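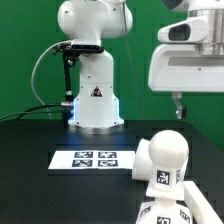
# Dark bench top and green backdrop: which finish for the second table?

**Flanitora forum > Benches, surfaces and backdrops**

### jsimiyu

2022-03-04

I need to specify a second table to match the one we have. Black top, bright green backdrop behind it. The existing top came with the room and there is no paperwork for it, so I can't simply reorder.

Requirements:

- dark and even under overhead light
- matte enough that white parts stand out without a mirror image under them
- tolerates daily wiping
- can be drilled for fixed equipment without the finish lifting around the hole
- seam between top and backdrop as plain as possible

The current top meets most of these. The weak spot is colored light at a low angle. There is a blue glow at the base of the column and it puts a bluish sheen on the black directly in front of it. I would like less of that on the new one.

Candidates so far are Cadeck board in the factory black, or plain MDF with two coats of Ots 2387. Has anyone used either for more than a few months?

### mutua_n

Cadeck, two tables, in use since July. It drills cleanly if you tape the face and run a sharp bit. The edges need sealing afterward, which the data sheet mentions once in small type.

Sheen is lower than most laminates but it is not zero. Any smooth black surface will pick up a light source sitting right on it. You would see the same blue on mine.

Wiping is fine. Fingerprints are the actual nuisance. They show as lighter smears and need a dry cloth after the damp one.

### d_bakilana

I would skip Cadeck for this and paint. Ots 2387 goes down flatter than any board finish I have tried, and you can repair it. When a board surface gets a scratch you own that scratch until you replace the board.

My procedure on MDF:

1. Seal the edges with thinned primer. Let it go off overnight.
2. Prime the face, sand at 200 grit, vacuum, wipe.
3. First coat of 2387 with a short-nap roller, all strokes in one direction.
4. Second coat the next day, strokes at a right angle to the first.
5. Leave it for a week before anything heavy goes on it.

Drill before painting. If you drill afterward you will chip it.

### mutua_n

The week is the problem. Joyce says daily wiping. Flat paint plus daily wiping gives you polished patches wherever people work, and those reflect more than the board did on day one. I had a painted top before the Cadeck and replaced it for that reason.

### d_bakilana

What were you wiping it with? With a dry microfiber cloth I get no polishing. With a wet sponge and detergent, yes, any flat paint will burnish.

### mutua_n

Damp cloth, no detergent. It took a few months. It was a different paint, I will grant you that.

### cgachanja

Before choosing between board and paint it would help to know how the existing top reads from directly overhead at close range. A sheen seen from the front says little about that. Joyce, do you have a straight-down view with something white on it?

Also, what is the backdrop? Fabric or painted panel? If it is fabric, the width decides where your seam ends up. Betine sells theirs 213 cm wide, and on a wide table you end up joining two lengths.

### jsimiyu

Backdrop for the new table will be fabric, and 213 cm covers it in one piece. I will order from the same supplier for both so that the greens match.

Straight down, with a rounded white part at the bottom and the flat edge of a white block at the top:
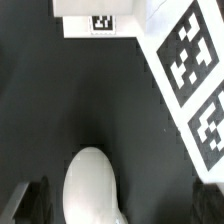
### cgachanja

Thank you. That is better than I expected from your first post. It reads as charcoal and not as black, and there is a slight texture to it. I don't see a reflection of the rounded part. What I do see is a deeper gray around its upper end, which I would put down to shadow.

The tone is not uniform. It is a medium slate toward the upper middle and close to black lower down. I would look at the lighting before spending money on the surface. The same board under a more even light might be all you need.

### d_bakilana

Agree on the lighting. Disagree that the surface is settled by it. A slightly textured finish can look flat from straight up and still throw light forward at a low angle, and the low angle is the one Joyce complained about.

On texture: the 2387 out of a short-nap roller gives a fine stipple, so it should sit close to that. If you spray it you lose the stipple and it looks like a different product.

### halima.l

The boundary between white and dark is blocky in that picture, especially along the edges of the white parts. I would not try to judge surface grain from it at all. Put a loupe on the table, or rub a soft pencil over thin paper and compare that with a sample chip.

Some notes from having rebuilt one of these:

- Order sample chips of both and lay them on the existing top under the existing lights. Look at them from standing height, from table height and from above.
- A darker top shows dust sooner. Charcoal is easier to live with than true black.
- Keep the backdrop fabric off the table surface. A gap as wide as a finger prevents green lint along the back edge.
- Green spills onto white parts placed close to it. Distance fixes this. Finish on the table has very little to do with it.

### mutua_n

Seconding the gap. I would add that the thing drawing my eye in the first picture is the cabling, more than the top. The black bundle coming in from the left along the table edge is fine, dark on dark. The gray cable looping out in a wide curve against the green is the conspicuous one, and there is a very thin line hanging down on the right as well.

If the second table is meant to look plainer, a sleeve for the gray cable costs less than any board discussed here.

### jsimiyu

The loop needs its slack, so I can't pull it tight. A sleeve is possible. Black or green?

### mutua_n

Black. Green sleeving never matches the fabric and ends up looking like a mistake.

### cgachanja

I would use green for anything that crosses the backdrop for most of its length, and black for anything near the table. A near match is less distracting than a full contrast. It depends on how far off the dye is, so wrap an offcut of the backdrop fabric around the cable and look at it before buying anything.

### mutua_n

An offcut would work. I was thinking of the ready-made braided type. Still black for me.

### d_bakilana

Whichever one you choose, leave the sleeve open at the connector end. You will want to get at that without cutting ties.

### halima.l

Joyce, what is the new table carrying? If it has a bolted flange like the present one, neither MDF nor Cadeck should take that load alone. The finish board should be a skin over something stiffer, with the bolts going through both. That changes the order of work as well. Dry fit, drill, separate, finish, reassemble.

It also softens the repair argument. A skin held on with screws from below can be swapped in an afternoon, board or painted.

### d_bakilana

Fair. With a removable skin I have less against the Cadeck. I would still paint.

### jsimiyu

It will be a skin over a steel frame, and the bolts go into the frame. I should have put that in the first post.

Plan as it stands:

- chips of Cadeck black and a painted MDF offcut with 2387, both laid on the old top for a week and wiped daily with a damp cloth
- lights moved before the chips are compared
- Betine fabric in one width, hung clear of the table edge
- offcut wrapped on the gray cable, color decided afterward

Dennis, for the offcut, is the primer you use water-based or solvent?

### d_bakilana

Water-based on the face, solvent on the edges. Water-based raises the fibers on a cut edge and you will be sanding it twice.

### mutua_n

Mark half of each chip with tape and leave that half unwiped. Otherwise you have nothing to compare the burnishing against.

### jsimiyu

Will do. Chips ordered.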